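신장 이식 대기 중인 지인 모금, 병원비 말고 생활비도 넣어도 될까요

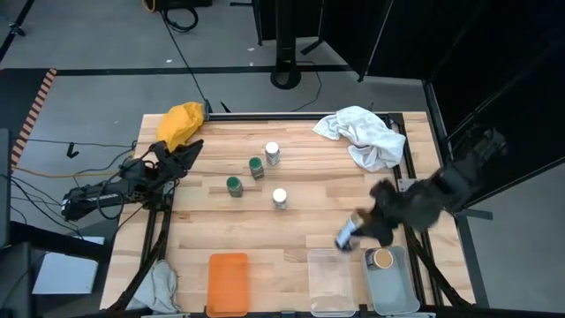

작성자: 느린우체통
분류: 모금/후원 상담

2월 말에 모금 페이지를 열려고 준비 중입니다. 같은 교회에 다니던 So-ying Hsueh 씨 일이고, 본인 동의는 받았습니다. 실명 공개도 본인이 괜찮다고 했습니다.

투석을 일주일에 세 번 받고 있고 일은 작년 가을에 그만뒀습니다. 병원비 본인부담금은 생각보다 크지 않은데 문제는 나머지입니다. 월세, 병원 왕복 교통비, 저염식 식재료, 아이 돌봄비 같은 것들이요. 초안에는 "의료비 및 생활비"라고 적어 놨는데, 같이 준비하는 사람 중 한 명이 생활비라는 단어가 들어가면 후원이 확 줄어든다고 빼자고 합니다.

플랫폼은 Kedley와 Plulby 중에서 고민하고 있습니다. 써 보신 분 계시면 의견 부탁드립니다.

답글 1 / 남쪽창가
생활비 넣으세요. 안 넣고 나중에 월세로 쓰면 그게 더 큰 문제가 됩니다. 저는 동생 교통사고 때 "치료비"로만 적었다가 휠체어 경사로 공사비로 쓰려니까 후원자 한 분이 항의하셨습니다. 설명드리고 환불해 드렸는데 그 과정이 꽤 힘들었습니다.

답글 2 / mugwort77
저는 반대입니다. 생활비는 범위가 너무 넓어요. 후원하는 입장에서 보면 어디까지가 생활비인지 알 수가 없습니다. 차라리 "통원 교통비", "식이요법 식비"처럼 항목으로 쪼개서 쓰세요. 월세는 긴급복지 쪽을 먼저 알아보시고요. 주민센터에 상담 신청은 하셨나요?

답글 3 / 느린우체통 (작성자)
주민센터는 다녀왔습니다. 본인 명의 차가 있어서 기준에 걸릴 수 있다고 하더군요. 서류는 내 놨고 결과는 아직입니다. 차는 오래된 경차인데 투석 끝나고 대중교통을 타기가 어려워서 팔 수도 없는 상황입니다.

답글 4 / 남쪽창가
mugwort77님 / 항목을 쪼개는 건 찬성인데 월세를 빼라는 건 이해가 안 갑니다. 제일 많이 나가는 돈이 월세일 텐데요. 급한 돈을 빼고 모금하면 무슨 소용입니까.

답글 5 / mugwort77
빼라는 게 아니라 공적 지원을 먼저 확인하고 넣으라는 얘기입니다. 모금액이 본인 통장으로 들어가면 소득이나 재산으로 잡혀서 심사에 영향을 줄 수 있습니다. 금액과 시기에 따라 다르니까 담당자한테 꼭 물어보셔야 해요. 이거 모르고 시작했다가 지원이 끊긴 경우를 봤습니다.

답글 6 / 감자수프
위에 통장 얘기 중요합니다. 결과 나오기 전에 페이지부터 여는 건 말리고 싶네요.

플랫폼은 둘 다 써 봤습니다. Kedley는 개설 심사가 까다롭습니다. 진단서, 신분증, 관계 확인서까지 내라고 했고 승인까지 6일 걸렸습니다. 대신 출금은 신청하고 2일 뒤에 들어왔습니다. Plulby는 당일에 열리는데 출금할 때 서류를 한꺼번에 요구해서 결국 비슷합니다. 급하게 쓸 돈이면 Kedley가 낫다고 봅니다. 작년 기준이라 지금은 바뀌었을 수도 있습니다.

답글 7 / Jana Kröger
안녕하세요. 한국에 산 지 오래됐지만 글이 조금 어색할 수 있습니다. 남편이 척수 손상이라 2년 전에 모금을 했습니다.

저는 생활비를 넣었습니다. 한 달 지출표를 만들어서 그대로 올렸습니다. 월세, 간병, 기저귀, 전기요금(욕창 방지 매트리스 때문에 계속 켜 둡니다)까지 다 적었어요. 질문이 오히려 줄었습니다. 후원자는 20명 정도 될 줄 알았는데 더 많았습니다. 소액이 대부분이었고 1,000원 보내신 분도 있었습니다.

그리고 글에 아픈 이야기만 쓰지 마세요. 남편이 그걸 싫어했습니다. 요즘 무엇을 하고 지내는지도 써 주세요.

답글 8 / mugwort77
지출표를 공개하는 건 좋은데 아이가 있으면 조심해야 합니다. 돌봄비 항목에 어린이집 이름이나 동네가 드러나지 않게 하세요.

답글 9 / 느린우체통 (작성자)
답변 감사합니다. 읽고 So-ying 씨와 통화했습니다. 지출표는 올리는 쪽으로 하고, 월세는 지원 결과가 나온 다음에 넣을지 정하기로 했습니다. 아이 관련해서는 나이도 안 쓰려고 합니다.

Dundamar 환우회에 교통비 지원이 있다는 얘기를 들었는데 혹시 아시는 분 있나요? 홈페이지에는 작년 공지만 있습니다.

답글 10 / 감자수프
Dundamar는 분기별로 받습니다. 전화가 빠릅니다. 오후 2시 이후에 하세요. 오전에는 통화가 거의 안 됩니다.

답글 11 / 빈화분
저는 좀 다른 의견인데, 개인 모금 자체를 다시 생각해 보시면 어떨까요. 지인들한테 알려지고 나면 본인이 외식 한 번 하는 것도 눈치를 보게 됩니다. 제 사촌이 그랬습니다. Birhane 같은 단체를 통해서 지정 후원으로 받으면 단체가 집행하고 영수증도 처리해 줍니다. 시간은 더 걸립니다.

답글 12 / 남쪽창가
단체를 끼면 월세 지원이 안 되는 곳이 많아요. Birhane도 제가 알아볼 때는 의료비만 됐습니다.

답글 13 / 빈화분
지금은 주거비도 된다고 들었는데 확실하지는 않습니다. 확인해 보시고 판단하세요.

답글 14 / 느린우체통 (작성자)
Birhane에도 문의 메일 보냈습니다. 답이 오면 여기에 적겠습니다. 페이지 여는 건 3월로 미뤘습니다.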